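Ustutden, petites affaires à ranger
Lisez-moi, version de décembre 2025

Bonjour et bienvenue ! J'ai monté Ustutden parce que j'en avais assez des jeux de photos où tout est déjà rangé. Moi, ce qui m'intéresse, c'est le moment d'avant, quand les choses traînent encore sur la table et qu'il faut leur trouver une place.

Contenu
1511 photos en JPEG, dont 206 mises de côté pour les tests (merci de ne pas y toucher avant la fin, je sais que c'est tentant). Chaque photo a sa fiche texte du même nom, dans le dossier fiches.

Ce qui a changé depuis juillet
J'ai retiré 20 doublons et refait les fiches des tiroirs, qui mélangeaient « haut » et « premier ». Maintenant c'est « haut » et « bas », point. Il reste 2 fiches vides dans la série Carrasco, je m'en occupe dès que je retrouve mes notes !

Noms des objets
Je nomme les objets le plus simplement possible, et quand j'hésite, je reste vague exprès. Un petit meuble en bois clair à deux tiroirs s'appelle « meuble », ses poignées noires « poignée haut » et « poignée bas », le plateau blanc aux coins arrondis reste « plateau », et la petite bouteille rouge de Coca-Cola devient « bouteille ». Quant au petit ovale jaune, éponge ou citron, je l'ai noté « ovale jaune » et je prends vos avis.

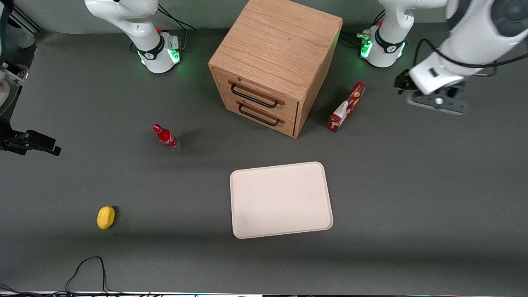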